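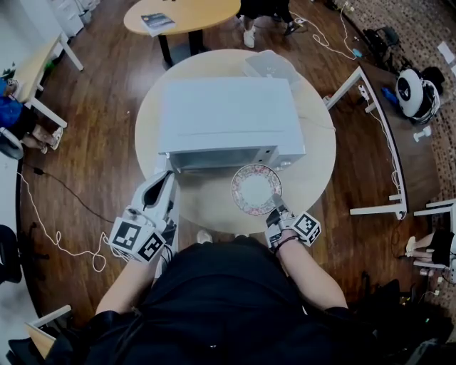
Sevthorpe Community Meals: progress report to the Adley Fund
6/17/21
Prepared by Paraskevi Zacharopoulos

You asked for a plain account of the second stage, so I will start with what I doubt. The proposal said that giving older residents ready-cooked dinners to heat at home would cut waste, save money and bring people together. I can show you something on the first, a little on the second and next to nothing on the third.

Take-up
We have 23 households on the list, against the 20 we promised. That looks better than it is. Seven of them joined after the leaflet drop in February and four of those have yet to order more than once. I would not call them regular users, and I have asked the office to stop doing so in its monthly notes.

Waste
The Gavalas kitchen weighs what comes back unsold, and the weight is down. It is also cooking less. Until we have the two figures side by side for the same weeks I don't think anyone should be quoting a saving. The chicken and leek goes every time. The fish pie doesn't, and is still on the menu because the supplier gives us a good price for it.

Heating instructions
Complaints here were fair. The old label gave one cooking time for every dish and every microwave, in small grey type. The new one gives two times, says when to stir, and tells people to move the food on to a plate if the tray has gone soft. Several people said they liked it. They were asked by the driver who had just handed them their dinner, so I would treat that kindly but carefully.

Deliveries
Brerkero has kept to its rounds on the Sevthorpe side. The Adley side is still late more often than I am happy with, and the explanation changes. First it was the roadworks, then the loading, then the van. I have asked for a written log and have had one page of it.

Company
The shared lunch drew roughly a dozen people, most of whom already knew each other. It was a pleasant lunch. Whether it did anything about loneliness I can't say, and the survey we bought won't tell us either, as it asks only whether people enjoyed the food.

Money
Spending is within budget, mainly through the unfilled half post in the kitchen. I would like to move part of that underspend to labels and printing, and need your agreement in writing before I do.

Next stage
Drop the survey and ring people instead. Get the full log from Brerkero. Take the fish pie off for a month and see who notices.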